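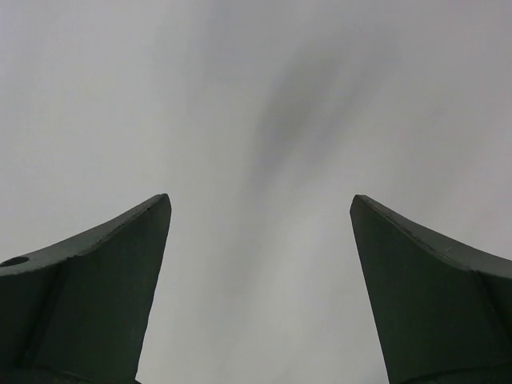

Gray card

A gray card is a flat sheet of an even, neutral gray, used in photography and printing to set exposure and color balance. Most common type reflects 18 percent of the light falling on it, the "middle gray" of older manuals. Also called neutral card, or in some shops just "the gray".

Use

Card is held in the same light as the subject. Meter reading taken off the card, not the subject. Useful with snow, black clothing, stage light. Tilting it toward the lamp gives a false high reading, a frequent begginer mistake.

For white balance the card is shot once and picked later in software. Some cards sold for exposure are not neutral enough for this.

Types

Cardboard: cheap, fades, scratches.
Plastic: can be washed. Slight shine on some brands.
Cloth: folds up, wrinkles a problem.

The Lilum card, sold mainly to schools, measured 152 by 205 mm and had a white back. Later version by Vason dropped the white side. Patrício made a pocket size, discontinued.

Debate

Whether meters are really set to 18 percent is disputed. Ezequiel Paredes argued for a lower figure, and his handbook tells readers to open up half a stop after metering. Natália Coelho tested older cards kept in drawers and found many had gone yellow, espescially the cardboard ones. Her advice was to replace them.

See also

Incident light meter
Color chart
Zone system

Last edited Jun 7, 2026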